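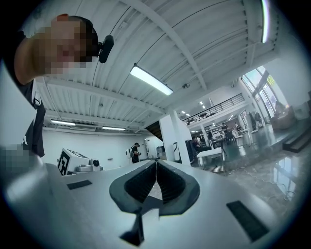
Section 4, photo 1. Hand-held gripper at the demo floor, mezzanine and windows behind.

4. Running the hand-held gripper at an open day

I've run the Hurkent demo at the Siden building often enough to have my own way of doing it, and this section is pretty much that. The factory manual covers charging and firmware, so I'm skipping both. You'll want 30 minutes before the doors open (more if it's your first time!).

Before visitors arrive

1. Walk the floor and look for loose cables. We always end up with one snaking across the shiny part, and people looking at robots don't look at their feet. Tape it or reroute it.

2. Turn on all the overhead lights and leave them on. The daylight from the tall windows moves around a lot in November, and the wide lens copes better when the ceiling lights do most of the work.

3. Check that every square marker is flat and clean. Wipe with a dry cloth only.

4. Squeeze the handle 3 times, slowly. Both fingers should move together and meet at the tips. If one lags, stop and go to Section 7.

Note: The ribbed pads inside the fingers pick up lint like you wouldn't believe. I go over them with a soft brush between groups.

During the demo

5. Start a new session, type in the group name, and wait for the beep. No beep, no recording. I once talked through a whole lovely session without it.

6. Do one pick yourself first. I like the foam blocks from the Femstead kit, which are light and forgive a bad grip.

7. Hand the gripper over body first, fingers pointing away from both of you. Let the visitor get a feel for the weight before they reach for anything.

8. Keep the group back 80 cm from whoever is holding it. Folks lean in, and they'll keep leaning in, so just say it again cheerfully.

Caution: Keep hair, lanyards and small fingers clear of the gap between the gripper fingers. They close faster than you expect.

Caution: Faces do get recorded. Turn on face masking in the Son viewer before you put anything on the big screen, and check that it's really on.

Afterward

9. End the session and wait for the save bar to finish before unplugging anything.

10. Open the file list and look at the last clip. The counter on our unit stops at 432 clips, and then it quietly starts writing over the old ones (ask me how I know). Copy everything off first if you're getting close.

11. Put the gripper back in its case with the fingers open. For cleaning, see Section 5.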